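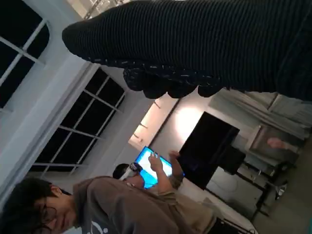

Upstairs room, Saturday night, ceiling light on.

Notebook, boundary objections. June, Saturday, started 4.15 pm, still going.

Aim for the day was to get the Turbridge ward boundary objections out of the council's PDF and into something we can sort. Aim for last time was the same, so read whatever follows with that in mind.

Background for whoever opens this next. The council is redrawing its wards. The draft map moves most of Besska out of the ward it has always been in and joins it to the estates across the river, on the grounds that the numbers balance better. The consultation closed in the spring and the council has now published every objection as one file, in the order received, with names blacked out and everything else left in. 448 objections, scanned. The summary report says they were "broadly evenly divided between those concerned about community identity and those raising other matters". We would like to know what the other matters were.

Source file

The PDF is two kinds of page glued together. Online forms come through as clean text. Letters come through as photographs of letters, including the back of the page when the back is blank, and in a few places the front of the page when the writing was on the back. Page numbers restart partway through. The objection numbers are stamped by hand and the person with the stamp had a bad afternoon somewhere before the middle, where a run of stamps is upside down. The text recognition reads these as different numbers with great confidence.

Fixed by throwing the stamped numbers away and numbering them ourselves by position. Kept the stamped number in its own column, marked "as stamped", so that if the council quotes one at us we can find it. Do not sort on that column. I did, at 5 pm, and lost half an hour.

Plilum

Used Plilum for the text recognition again. Settings are in the usual folder, with one change: turn off "join broken lines". It joins the end of one person's letter to the start of the next person's if there is no date in between, and produced a very persuasive objection in which a retired couple from Besska oppose the new boundary for three paragraphs and then come round to it warmly. It was two households. I had already put it in the pile of interesting ones.

Handwriting is no better than before. Capitals fine. Joined-up writing is a lottery. "Ward" came out as "word", "weird" and, in one letter, "wand" throughout. I have not corrected these in the raw text and neither should you. Corrections go in the clean column, with initials.

The online form cuts off at 2,000 characters. It doesn't warn you and it doesn't tell the council either, so a good number of the longer objections stop in the middle of a point. One ends "and the real reason for this proposal is". I checked the file on both sides of it for a follow-up letter. There isn't one that I can match. Flagged all of the truncated ones in a yes/no column, which needs a second pair of eyes because I was testing for length and the form seems to count a line break as a character some of the time.

This matters more than it looks. The summary report sorts each objection by "principal ground", and whoever did the sorting appears to have taken the last complete sentence as the principal ground. People put their strongest point last. If the form ate it, the objection has been filed under whatever they were clearing their throat with. I'd want to see this properly tested before we say it to anyone. For now it is a suspicion in a notebook.

Coding the grounds

Tried our own scheme on a first batch. Categories as agreed: community identity, access to councillors, polling station distance, schools and surgeries, fairness of the numbers, the name of the new ward, process, other. An objection can have as many as it needs.

Problems so far:

"Name of the new ward" is carrying far more than we expected. The draft calls it Calimlim and Riverside. Calimlim is the name of a lane, and by all accounts not a long one. People on the lane are embarrassed. People not on the lane are furious. Several say they'd accept the boundary if the name went. I have added a sub-code for that, "boundary all right, name not", as it seems wrong to have them sitting in the same heap as those who want the whole map torn up.

"Process" needs splitting. At the moment it holds people who say they were never sent the leaflet, people who say the leaflet had the wrong closing date, and one person who objects to being consulted at all and would like it to stop. Suggest process (notice), process (dates) and leave the last one in other.

"Polling station distance" is the one I would bring forward. The draft reshuffles 12 polling districts, and the council's equality note says no voter will have "a materially longer journey". It measures in a straight line. There is a river. I put the present and proposed stations on the base map and walked a route with the mapping tool from the far end of Besska; the straight line goes over the water quite happily, the walking route goes up to the bridge and back down the other side. Several letters make exactly this point, one with a drawing. The drawing is better than the council's map and I have scanned it again at a decent size.

Haven't done the distances for all of the districts. Wants doing from the centre of each district along footpaths, then again from the worst-off address, with both figures shown. If we only show the worst one they will say we picked it, and they'd be right.

Duplicates

There is a template letter. There always is. It opens "As a lifelong resident of" and then a gap, and a fair few people left the gap. The summary report treats all copies of the template as a single representation, which the rules may or may not allow, and I can't find where the report says it has done so except in a footnote to a table in the appendix. Not our job to decide whether a copied letter is worth less than an original one. It is our job to show both totals, with and without, so I've given each template letter a group code and left them all in.

Watch out for the ones who started with the template and then went off on their own. They share an opening and nothing else. The matching script groups them because it weighs the first lines too heavily. Changed it to compare the whole text; result is slower and much better. Old script is still in the folder with "old" on the end, next to the previous "old" one. Someone with more courage can delete those.

Redactions

Names are blacked out, addresses are mostly blacked out, and then people sign off with things like "I have run the chip shop since my father gave it up". I don't think we should publish the raw text. Extracts only, checked by two people, nothing that points to a household. One page has the black box drawn as a separate layer on top, so the text recognition read straight through it. I have wiped that name from our copy and drafted a note to the council's elections office telling them which page. Not sent. Please read it first, as my draft has a tone.

Things that went wrong for no good reason

The printer in the corner took the job and then asked for a kind of paper it has never had.

Saved the coding sheet over itself at 7 pm. Recovered from the backup, lost the notes column for the first batch, retyped from memory. Treat those notes as hearsay.

Spent too long deciding whether "Besska should be left alone" is community identity or process. Put it in both.

State of play at 11.20 pm

Raw text extracted for the whole file. Own numbering done. Truncation flag done, unchecked. Template groups done on the new script, spot-checked only. Coding finished for the first batch and begun on the second. Distances not begun beyond the one test route. Letter to elections office in drafts.

Next

Second coder to do the first batch blind, without looking at my column. I've hidden it; please don't unhide it out of kindness.
Ask the council how the "principal ground" was chosen and whether anyone wrote the method down.
Ask for the untruncated form entries, in case the website kept them even though the PDF didn't.
Find the footpath data for the river side. The version we have predates the new steps.
Check whether the full meeting that votes on the map is still down for this month. The agenda page says so and the calendar page has it as a planning item, with the same room and the same time.
Split the process code before anyone codes any more.

Key to the filing cabinet is back on the hook. The scans are on the shared drive under Turbridge, then boundary, then the folder called "final", with the working copy in the one called "final use this".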